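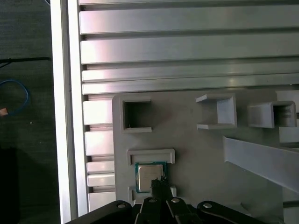

According to Liesbeth Wouters, the Panmont task board kit spends too much of its manual on unpacking and too little on the processor step, and the step she had to repeat most often was setting the chip height. The procedure below covers that step only. It assumes the board is already bolted to an aluminum extrusion frame and the gripper has been homed.

Search this site Go

Setting up the processor task on the Panmont board
16/12/2022 - by the Baumgartner bench notes desk

What you need

- Panmont board, base version or later
- Parallel gripper with a camera at the wrist
- Tirex control software, with the force log switched on
- One scrap processor with an intact metal heat spreader
- Hex keys and a lint-free cloth

Do not use a working processor for setup.

1. Check the plate

Tighten the plate screws in a cross pattern, then push on each corner by hand. If a corner moves, loosen everything and start again. A plate that rocks will show up later as a drifting contact height, and the software will not tell you why.

2. Seat the chip

Wipe the recess and place the chip with the metal side up. It should sit flat and stay put when the plate is tapped. The molded frames near the recess are close enough to catch a finger on a shallow approach, so come in from above.

3. Teach the approach point

Jog the gripper over the chip with the fingers clear of the plate. Save this pose as CPU_HIGH. Lower in small steps until one finger touches the heat spreader, and save that pose as CPU_TOUCH. Use the wrist view for sideways position and the force log for height. The view is poor at judging the last bit of travel.

4. Set the press

Open the contact page in Tirex and set the speed limit to 7 mm/s. Leave the filter at its default. Run the press from CPU_HIGH and read the peak in the log. If the peak climbs from one run to the next, go back to step 1.

5. Run the repeat test

Set the counter to 200 cycles and start. Our board logged 643 seconds for the full set with the pauses left in. Check the chip position at the end and compare the first and last contact heights.

Notes on the kit

The molded parts are stiff enough for this job. The printed manual gives the board origin at one corner and the software expects another - change it in the setup file before teaching any points. Spare fixtures are sold separately, and the full kit is listed at 590 euros without the gripper.

The Privevano adapter also fits, but every saved pose has to be taught again after the swap.

Contact | Copyright 2022 Baumgartner | Back to top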